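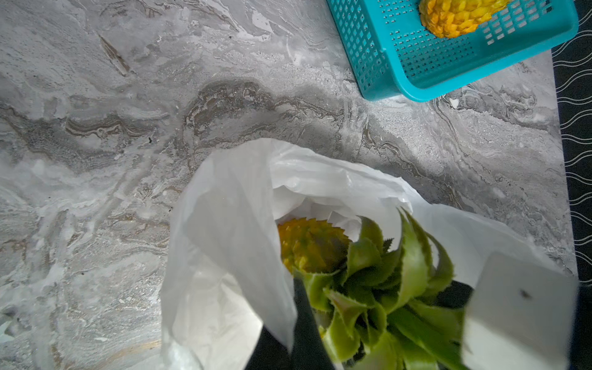
Foro > Software > Percepción y planificación
Tema: El planificador de agarre se vuelve loco con la bolsa de la piña

tornillo_flojo escribió:
Buenas a todos. Llevo desde enero con la tarea de sacar fruta de una bolsa y pasarla a una cesta, y con casi todo voy bien menos con la piña. Uso la cámara de muñeca, segmentación por instancias, nube de puntos recortada con la máscara y de ahí al muestreador de agarres de Wumholm. El problema es la corona. El segmentador me da el cuerpo de la piña como una instancia y las hojas como otra (o como parte de la bolsa, según le dé), y el muestreador me propone agarres preciosos sobre plástico arrugado. De 277 candidatos en la última toma, me quedé con 4 después del filtro de colisiones, y los 4 cogían bolsa.

En la imagen se ve el momento que me interesa, con la corona entre los dedos. Ese agarre lo puse yo a mano, moviendo la pose objetivo en el visor. Lo que quiero es que el planificador llegue ahí solo. ¿Alguien ha peleado con esto?

marea_baja escribió:
Yo peleé con apio, que es primo hermano :) Lo que me funcionó fue dejar de pedirle al segmentador una máscara perfecta. Junta las instancias que se toquen y tengan color parecido, y muestrea sobre la unión. Con la bolsa blanca y las hojas verdes lo tienes fácil, un umbral en el canal de tono y a correr.

tornillo_flojo escribió:
Lo del tono lo probé y con las hojas va bien, pero el cuerpo es amarillo y el fondo de la bolsa está en sombra. Ahí la máscara se me come media fruta. Además la encimera es de un jaspeado gris con vetas marrones y el umbral me deja islitas sueltas por todas partes.

Svatopluk Polák escribió:
No estoy de acuerdo con marea_baja. Un umbral de color sobre una sola tarea es pan para hoy. Mañana cambias la piña por un puerro en bolsa verde y vuelta a empezar. Yo separaría el problema en dos: primero detectas la abertura de la bolsa, y luego restringes la dirección de aproximación a un cono que entre por ahí. Con eso te quitas la mayoría de los candidatos malos antes de evaluar nada. El muestreador de Wumholm acepta una dirección preferente por candidato, está en la configuración avanzada.

marea_baja escribió:
Hombre, Svatopluk, que el chico quiere mover una piña, no publicar una tesis. Detectar la abertura de una bolsa arrugada es más difícil que detectar la piña.

Svatopluk Polák escribió:
Si te empeñas en sacar el borde entero, sí. Te basta con una normal aproximada. Ajusta un plano a los puntos de plástico más altos, tira los atípicos y usa esa normal. Son cuatro líneas.

Ludmila Trnka escribió:
Me meto porque tengo medio resuelto algo parecido. Dos cosas:

La primera, mira la profundidad antes que las máscaras. El plástico translúcido da lecturas fatales en muchos sensores, y si tu nube tiene agujeros justo en los pliegues, el filtro de colisiones cree que hay sitio libre donde no lo hay. Yo guardo 5 fotogramas quietos y hago la mediana por píxel. No arregla los agujeros sistemáticos, pero el ruido baja bastante.

La segunda, ojo con la autooclusión. Cuando la pinza está tan cerca, uno de tus dedos ocupa un buen trozo de la imagen. Si no lo enmascaras con el modelo cinemático, se te cuela en la nube como obstáculo y el planificador te dice que ya está en colisión. Me tiré una tarde entera con eso, de las cuatro a las nueve, buscando el fallo en otro sitio.

tornillo_flojo escribió:
Ludmila, acabo de mirarlo y creo que es eso. Tengo un bloque gris enorme abajo a la derecha en la nube y yo pensando que era la encimera mal calibrada. Es la almohadilla del dedo. ¿Con qué haces el filtro?

Ludmila Trnka escribió:
Con Radden, el nodo de autofiltrado. Ponle un margen de 4 milímetros a la malla del dedo. Con menos se me quedaban bordes flotando, con más me borraba objeto bueno.

wei_wei_no escribió:
Pregunta tonta, ¿y la colocación en la cesta? Yo con cestas de rejilla tengo líos, las ranuras me salen como ruido y el planificador de descarga no encuentra el fondo. Y si encima ya hay otra piña dentro…

tornillo_flojo escribió:
De tonta nada. La cesta la meto como modelo fijo, caja sólida sin ranuras, y solo estimo la pose con la esquina. Lo que haya dentro sí lo saco de la nube. Con piñas voy justo de espacio – la segunda tiene que entrar girada y ahí el planificador se me va a los 400 milisegundos por consulta.

marea_baja escribió:
400 está bien para eso. Guarda dos o tres orientaciones ya calculadas y prueba primero con ellas.

Svatopluk Polák escribió:
En eso sí coincidimos, mira tú por dónde.

tornillo_flojo escribió:
Actualizo. Autofiltro de Radden puesto con los 4 milímetros de Ludmila, mediana de 5 fotogramas y la normal de Svatopluk para la aproximación. Ya me salen candidatos sobre la corona, ¡por fin! El primero de la lista sigue pillando un pico de bolsa, así que me toca meter una penalización por plástico en la puntuación. El martes subo la configuración por si a alguien le sirve.

wei_wei_no escribió:
Súbela, por favor, y pon también el modelo de la cesta si puedes.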